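The Propeller in the Hallway

The man from Okstead wanted 200 for the propeller, cash, and he wanted me to know it had come off a Hervieu.

"Which Hervieu?" I said.

He looked at me as if I'd asked which moon. There was the one everybody meant, the trainer that went down in the marsh past Lalemstead in March, before either of us was born. Every barn in the county had a piece of it. I'd been shown 2 tail wheels already, and the thing only ever had the one. 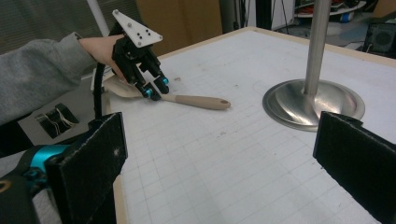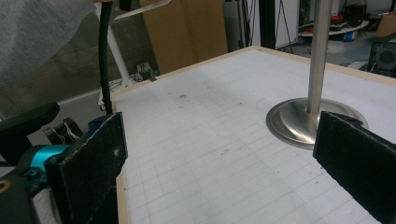
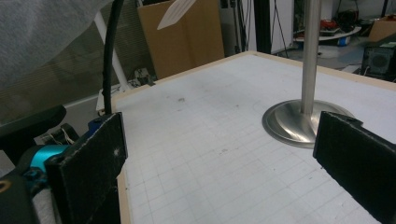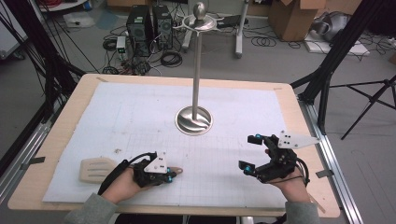
Agnes Farquharson thought I should buy it anyway, and told me over the phone that a propeller was a propeller, it would look fine over the stairs, and what did I care whose engine it had been bolted to?

I cared. I'd spent 15 years writing up old airplanes for people who had already decided what they owned, and I was tired of nodding.

So I got down on my knees in his hallway and looked at the hub. Somebody had sanded it. Somebody had also varnished it, more than once, and the last coat had run and dried in drips over the place where a number should have been stamped.

"My uncle pulled it out himself," the man said. "With a tractor."

"Out of the marsh."

"Out of the marsh."

I ran my thumb along the leading edge. The tip was clean and square. I've seen a propeller that hit water with the engine turning, and it looked like something a dog had been at.

"He must have been careful," I said.

The man didn't answer that. He went to a drawer and came back with a tag on a loop of wire, the kind a repair shop ties on. Gakonell, it said, and under that a date, 3rd June, with no year. The rest had been rubbed off, or had never been written.

"That proves it," he said.

It proved that a shop called Gakonell had once owned a pencil. But I held the tag for longer than I meant to. The wire was old. The loop had worn a groove in the card, and you can't fake a groove like that in an afternoon — or you can, but I couldn't think why anyone would bother for the price he was asking.

"Did your uncle fly?" I asked.

"No. He fixed them." He took the tag back and smoothed it flat on his sleeve. "He fixed that one, 4 times. Told them it wasn't fit to go up."

I noticed he hadn't said anything about the tractor. I got out my wallet and asked him to help me carry it to the car.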